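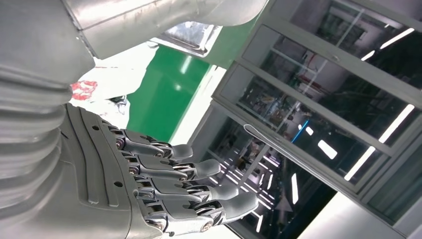
Figure 2. Glass partition with a grey frame, with rows of ceiling lights reflected in its panes.

3. Reflections on interior glazing and reading comfort

3.1 Background to the question

Interior glass partitions are now common in offices, clinics and training rooms. They let daylight pass deeper into a building and they keep a visual link between neighbouring rooms. The acoustic side of such partitions is well covered in the literature, and the fire safety side also. The visual side has received less attention, and mostly in connection with daylight. Reflections of electric lighting in the vertical glass are usually treated as a small matter of taste, to be solved by the user with a blind or by moving a chair.

Our earlier interviews gave a different impression. Persons who sit opposite a glazed partition spoke often of "a second ceiling" which they see in front of them. When the lamps are arranged in long rows, the rows continue in the glass, and the eye follows them away from the desk. Figure 2 shows this type of reflection. Dark equipment can also be seen in the panes together with the lights, and this mixture of bright and dark parts is typical of what our respondents complained of. A pane which reflects only a plain wall was almost never mentioned to us.

3.2 Sites

The work was carried out in two buildings. The first, the Radier building, is a former textile warehouse which was divided into offices by means of glazed partitions in the whole height of the storey. The second, the Gotham annexe, is a newer building with lower ceilings, where the partitions stop at the height of the door and a solid panel continues above. Both buildings use linear ceiling luminaires, but in Radier they run parallel to the partitions and in Gotham they run across them.

The choice of these two sites was partly practical. The owners of both permitted us to enter in the evening, and this was necessary for the measurements without daylight. We do not claim that they represent all buildings with interior glazing. In particular, neither of them has curved glass, and neither has glass with a printed pattern on its full surface.

3.3 Participants and questionnaire

In total 633 questionnaires were returned from the two buildings over the winter. Each person could answer more than one time, on condition that the seat was different, and for this reason the number of questionnaires is higher than the number of persons. The form had a short part on the seat (distance to the nearest glass, direction of view, type of task) and a longer part on comfort. The comfort questions were taken from an older form by our own group and were shortened after a first trial in January, in which several people did not reach the last page.

One question caused difficulty. We asked whether the reflections were "disturbing", and in the first trial this word was understood in two ways. Some people thought of glare, that is, of a light which is too strong. Others thought of movement, for example a colleague who walks behind them and appears in the glass. We separated the question into two, and the results below treat them separately.

3.4 Measurements

Luminance was measured at seated eye height from each position which had been named in a questionnaire. For the treatment of the panes we compared plain glass with two films. The first, sold under the name Jakine, is a clear film with a low-reflection coating. The second, Pfeiffer, has a light matt surface and makes the view through the glass less sharp. Each film was fixed on the side of the glass which faces the participants, and stayed in place for three weeks before the questionnaire was repeated.

Cleaning was an unexpected source of variation. The matt film holds finger marks more visibly than plain glass, and the cleaning company used a different liquid in each building. After the first week we asked that both use only water, and the measurements from before this change are not included in the analysis.

3.5 Results

The glare question showed a clear relation to the direction of the luminaires. Seats in Radier, where the rows run parallel to the glass, were judged worse than seats in Gotham at the same distance. We had expected the opposite. A possible explanation is that in the parallel arrangement one complete row is visible at the same height as the face of a visitor, and so the person at the desk looks towards it many times during a conversation.

With the clear film, roughly 70 per cent of those who had complained of glare reported an improvement. With the matt film the improvement was similar, but new complaints appeared, mostly on the loss of the view into the next room. Several respondents wrote that they could no longer see if a meeting had finished, and that they now had to stand up and open the door.

The movement question gave a weaker result. Neither film changed the answers in Gotham. In Radier the matt film reduced the complaints for seats with the back to a corridor, while the clear film had no visible effect. The number of such seats was small, and we prefer to report this as an observation which must be repeated in a building with more of them. The effect of dimming the luminaires in the evening hours is treated in the next section, together with the measurements taken after dark.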